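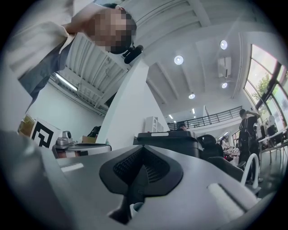 Light gray shirt, with a small black microphone at the collar.

Lists > Clusley Choir > Archive > September

Search this list Go Advanced

Subject: Re: Hall booking and the Ibarra piece

Syahrul Hartono wrote:
> Can we still get the hall at 7:30? And is anyone else
> finding the middle of the Ibarra too low? The altos
> can't be heard past the second row.

The hall is ours until 9:30, same as last term. The rent went up to 86 a night, so dues will have to rise a little. I'd like to settle that before the next rehearsal.

On the Ibarra -- yes, it's low. I tried it up a step at home and the sopranos would be fine, but the basses lose their bottom note on page 2. We could move two tenors over for that section and leave the key alone. Please mark it in pencil for now.

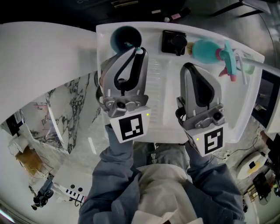 Scores: I have 235 pages to copy if everyone wants the large print. Dandero will do it by the end of the month. If you can read the regular size, write to me and I'll take you off the list. Old scores from the spring concert should come back too. We're still missing the Broltness folder, the one with the blue tabs.

Parking is behind the hall again. Don't use the clinic spaces -- they have started leaving notes on windshields.

Cempaka Krishnan

Comments (3)

altorow: Regular size is fine for me.

Pete M.: I have the Broltness folder. Will bring it.

jwill: Could we start at 7:45? My bus gets in at 7:35.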